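Flatdale Flower Afternoons: your questions answered

Do I need any experience?
None at all. Most people arrive never having arranged so much as a jam jar of daisies, and they get on beautifully.

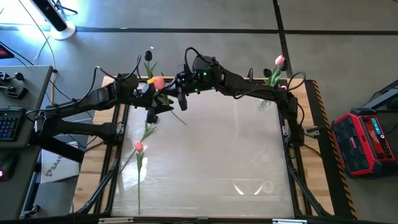

How long is a session, and what does it cost?
We allow nearly 64 minutes, though we do tend to natter on, and the price is £30 a head with tea included (and usually cake, if we've been good).

Are the flowers real?
We use artificial stems for beginners, so you can have as many goes as you like without bruising anything.
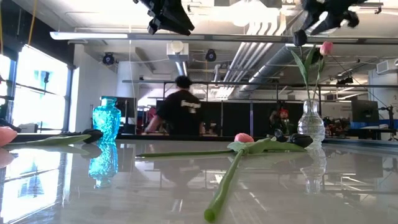
Artificial tulips and a turquoise glass vase.

Can I bring my own vase?
Please do! A narrow neck is much kinder when you're starting out, as the stems hold each other up.

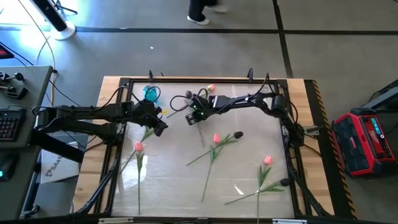

How do I book, and what if I can't make it?
Ring or pop in to the Skovano shop on Ansari Road. Give us six days' notice and we'll happily move you to another date. We close for a fortnight in June.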